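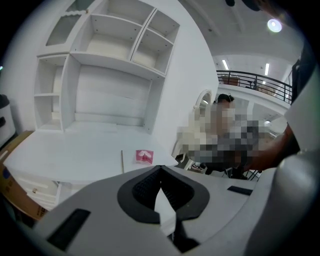
Hand-held gripper at a white desk in the Leser shared workshop.

LESER WORKSHOP OPENS ITS TRORINE BUILD, WITH RESERVATIONS

The Leser workshop will publish plans for Trorine, its home-built gripper, in August. Parts come to $681.

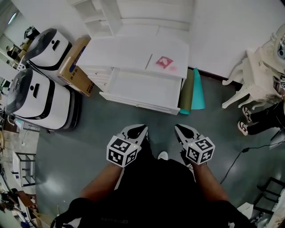 Members are not calling it a household helper. Supplier Zunau promised 700 clean grasps per charge – our bench log stops at 82. We doubt 30 hours of drawer practice will change that much. Plans will be free. So is our advice to wait.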